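From: Asif Marwat
To: Teltstead house list
Date: September 13, 2025
Subject: Re: [teltstead-house] white things in the shared laundry

Hamdia Abdella wrote:

> Two of my pillowcases came out of the Saturday-sized load with a
> pink cast to them. I'm not looking for anyone to pay. I would like
> to know what we are doing about colors, because the sheet on the
> laundry room door says "sort" and doesn't say how. Also, the folding
> table was covered with a heap when I went down, all of it mixed, and
> I couldn't tell whether it was clean or waiting to go in. I left it
> alone. Could whoever looks after the door sheet rewrite it?
>
> Hamdia

Hamdia, the door sheet is mine. I wrote it when we moved the machines up from the Ololside basement and I haven't touched it since. You're right that it doesn't say enough. Draft below. Please send changes to the list and not to me alone, so everyone sees the same version.

First, the heap. The rule was supposed to be that dirty things stay in your own bag or basket and only clean things go on the table. I never put it on the sheet. It goes in now, as the first line.

Second, colors. We have three bins under the window and they are not labeled, so people use them for whatever they like. I propose white, light, and dark, left to right. Pink, peach, pale green and anything faded goes in light. White means white all over. A white shirt with a colored collar goes in light. New reds and new dark blues get washed alone the first two times, by the owner, on cold.

The slow part is pulling a mixed pile apart. Soft cotton bunches up and small things get caught in it. Ribbed cuffs and collars are the usual ones, and socks. If you grab an armful off the top and drop it in the white bin, you will carry something colored along with it. Take one piece at a time, lift it clear of the pile, and give it a shake over the table before it goes in a bin. 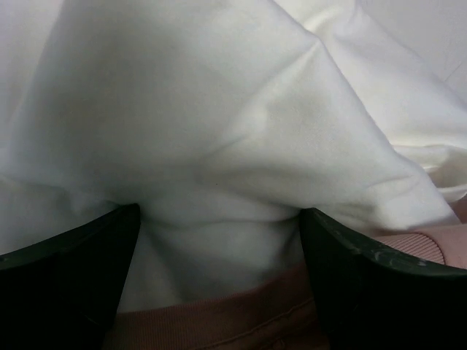 Hamdia Abdella points out that shaking doesn't help with fitted sheets, where things work their way into the corners and stay there. She would like the sheet to tell people to turn the corners inside out before washing and again before folding. She also asks that anything found in somebody else's load be hung on the rail and not put back on the table. I have added both.

Draft text for the door:

LAUNDRY ROOM, TELTSTEAD HOUSE

Table is for clean laundry only. Clear it when you leave.
Bins, left to right: WHITE, LIGHT, DARK.
White means no colored trim, collar or cuffs.
Take pieces off the pile one at a time and shake them out.
Turn the corners of fitted sheets inside out.
Check sleeves and pockets.
New dark or red items: wash alone, cold, twice.
Found items go on the rail by the door.
If a load comes out tinted, do not dry it. Wash it again right away and tell the owner.

On that last line, Hamdia, did yours go through the dryer? If they didn't, it's worth soaking them overnight in cool water with oxygen bleach and washing them again. That worked on my brother's kitchen towels. If they did go through, I'd still try it, but I wouldn't expect as much. There is a tub of the stuff on the upper shelf behind the starch, and anyone can use it. Please close the lid properly, it has clumped once already.

Two other items while I have the list's attention.

The small washer stops at 14 minutes on the delicate setting and needs the dial pushed in again. I have written to Workneh Appliance. They say it is probably the door switch and they can come out this month. Until then, use the big one for delicates, on the short cycle, half full.

We are low on mesh bags. I'd like to order more from Sakamham, the larger size with the zipper that locks flat. If you want any for your own use, reply with how many before I place the order and I'll put them on the same invoice. They are good for baby clothes and for anything ribbed or knitted that you don't want stretched. The old ones with the drawstring come open in the spin and I'd like to get rid of those.

I'm going to print the sheet larger this time, and put a second copy over the bins, where people are standing when they need it. If you have a better place for it, say so. Labels for the bins I'll do with the label maker unless somebody has the stencils from the bike shed.

Comments on the wording by the end of September, please. After that I'll laminate it.

Asif

_______________________________________________
teltstead-house mailing list
To unsubscribe, reply to any message with "unsubscribe" in the subject line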